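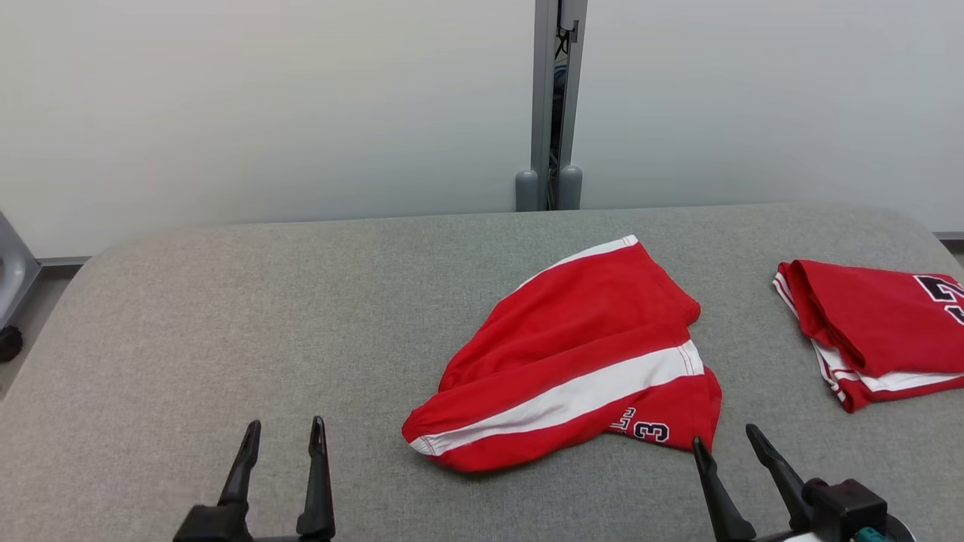 **No. 33, July**

# On the washing of club kit

Readers of this blog will know that its subject is the upkeep of everyday cloth. The present number concerns sports clothing, and in particular red kit with white trim, which gives more trouble in the wash than any other kind.

The Varkcombe ground has used red and white since 2000. For many seasons each player took their own kit home, and by spring there were several shades of red on the pitch and a good deal of pink. Washing is now done centrally, and the following practice is observed.

- Kit is turned inside out and washed at a low temperature, apart from all other clothing.
- Fabric softener is not used. It leaves a coating on sports cloth, which then holds sweat.
- Mud is left to dry and brushed off before washing.
- Kit is removed from the machine promptly. Red cloth left damp in a heap may mark the white.

New items are washed 3 times on their own before they join the general load. The Plalley laundry advises the same, although it recommends a cup of white vinegar in the first wash. I have tried this without seeing any difference.

Correspondence has been received on the subject of tumble drying. It is not recommended for anything with an elastic waist. A line in the shade is to be preferred, with shorts pegged at the waistband.

Number 34 will deal with socks.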